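Maple bench boards: frequently asked questions

What is the board made from?
Solid maple strips, edge-glued and planed flat on both faces. The strips run the full length of the board. Colour varies from cream to light tan within a single board, and small dark streaks are normal. Streaks are not grounds for return.

Which boards does this page cover?
The Carnik and the Ultar. Both are sold as loose work surfaces to be laid on an existing table. The Carnik is 657 mm long. The Ultar is made to order and its length is printed on the delivery note.

Is it supplied finished?
No. Boards leave the Brestance workshop sanded and unoiled. If you want oil, apply two thin coats to both faces and all edges, with a night between coats. Oiling one face only will cause cupping.

How flat is it?
Within 2 mm along the length when it leaves us. Maple moves with humidity. We recommend storage below 60 per cent relative humidity, flat, with air on both sides. A board left leaning against a wall over a weekend can take a bow that needs several weeks to come out.

Can I lay it on a metal table?
Yes. Wipe the table first - swarf under the board will mark the lower face and make it rock. On a table with threaded holes, bolts set against the edge make adequate stops. Do not drill the board within 50 mm of the ends.

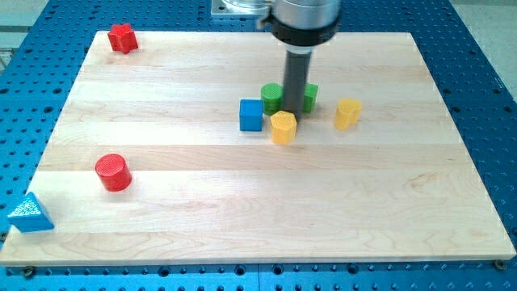 Okafor wrote to say that bolts along the front were fine for light work, but the board crept sideways under a hand plane until a third stop went in at the left end. We agree with that. For planing or scraping, put a stop at each end as well as along the front.

Do bolt heads dent the wood?
They can, if overtightened against the edge. Bring the head up until it touches and leave it there. Small dents can be raised with a damp cloth and a warm iron on unoiled boards only.

How do I remove stains?
Sand along the strips with 180 grit, then 240. Do not use bleach.

Can a board be resurfaced?
Yes, by return to Brestance. Remove any fixings before packing. Collections go out on Thursday.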